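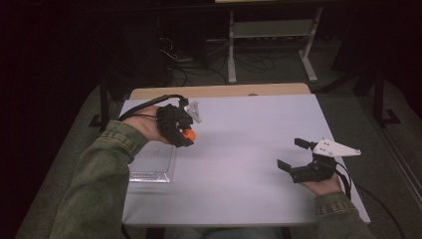
Floarea Bogdan inherited the Drisby house, 29 clocks and a letter from her uncle forbidding her to sell any of them. She sold seven by November. The eighth struck thirteen and wouldn't leave. Najjar, the dealer, offered her 50 for it, then offered her 50 to take it back. She pulled on her olive-green jacket and sat down at the wooden table to write him something rude.

"Dear Mr. Najjar," she began — and the clock struck thirteen.

She crossed out "Dear." It struck again. By midnight she had a very polite letter, a headache, and the clock, which had stopped.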